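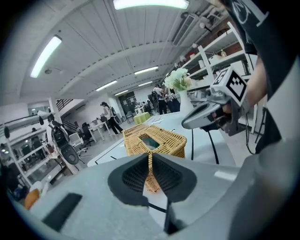 Handout 6: Teaching two arms with hand-held grippers
Kasari course notes, part 2

Okay, last time we worked through teleoperation, and I promised I'd get to the method I like better. You pick up a pair of grippers, you do the chore yourself, and the recordings become your training data. No robot needed until test day!

The trick is knowing where each hand is at every moment. On our grippers that's what the cube of printed black-and-white markers is for. The grippers also have their own cameras, so the policy learns from a view close to what a robot's wrist would give it. I say "close" on purpose -- see the part on lenses below. 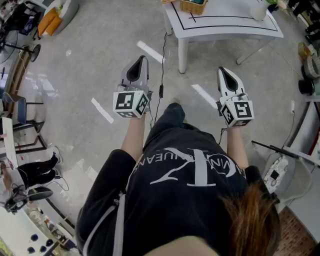 One reader of the August draft wrote: I don't buy that the head view adds much. If the wrist cameras see the fingers, why carry a third stream around?

Fair point, and I went back and forth on it myself. What changed my mind was the Driltov comparison, where we trained on the same 3,433 demonstrations with and without the head view. Picking up was nearly a tie. Anything where one hand had to wait for the other got clearly worse without it, so I keep the extra stream and put up with the bigger files.

Now, lenses. A very wide lens bends straight lines badly, and students always want to flatten the picture first. Please don't (not for training, anyway). You throw away the edges, and the edges are where the other hand tends to show up.
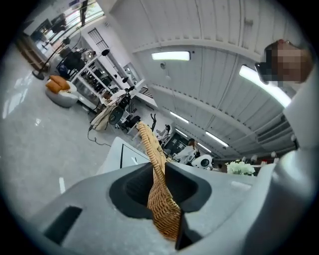
You also lose the background up there, and the tracker likes having plenty of fixed corners to hang on to when the wrist tips over. Thin or woven things deserve extra takes from odd wrist angles. My first Cleltdale set had only neat, level grasps, and the policy fell apart as soon as a handle was turned 49 degrees.

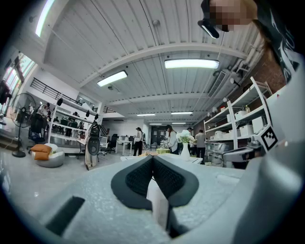
Do I have to throw out a take if I fumble the grasp?
Keep it, as long as you recover and finish the task. Label the fumble in the Weerakoon sheet and move on -- those recoveries are some of the best data you'll get.

For next time, read the section on syncing the streams and bring one take that tracked badly. We'll pick it apart together.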